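Washing up without a machine

25/04/2021

Since we moved to the flat in Haworth I wash everything by hand. The kitchen is small and there is no place for a dishwasher, and the landlord does not want that we change the cupboards. At first I was a little sad about it. Now I have my own system and I want to write it down, also for my cousin Imani Castellanos, who asked me twice already how I manage.

The first rule is the order. Glasses go first, then cutlery, then plates, and the big bowls at the very end. My father-in-law, Gunnlaugur Kirkegaard, does the opposite. He starts with the biggest piece, so that it is out of the way, and he changes the water after it. We have discussed this during many Sunday lunches and we still don't agree.

The water should be as warm as my hands can stand. I use very little soap, a small spoon for a full sink. Before, I used much more and then I spent a long time to rinse it off. I also keep a second sponge only for greasy things – it is the yellow one, please do not touch it when you visit.

Now the rack. I had a plastic one with a tray from a shop in Callbridge and after 7 months it was not nice anymore, because the water stayed in the tray and left white marks. A simple wire rack is better for me. The air comes from all sides, and I put a folded towel under it and wash the towel every second day.

Bowls are the difficult part. A plate stands between the rods and you can forget it, but a big bowl takes the place of four plates, and if you put it completely flat with the opening down, it stays wet inside until the evening. It is better to lean it, so that one side of the rim is higher.
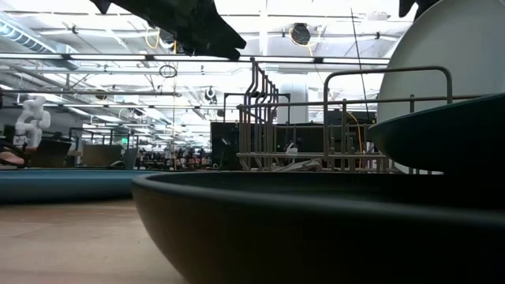 Two dark green bowls and a wire rack.

For very large bowls I don't use the rack at all. I dry them with a cotton cloth directly and put them on the shelf. I bought 12 cotton cloths last August at the market in Clivbridge and they become better with every wash.

Next time I will write about the cast iron pan, which has its own rules. If you have a good method for narrow bottles, please leave it in the comments, I still have not found one.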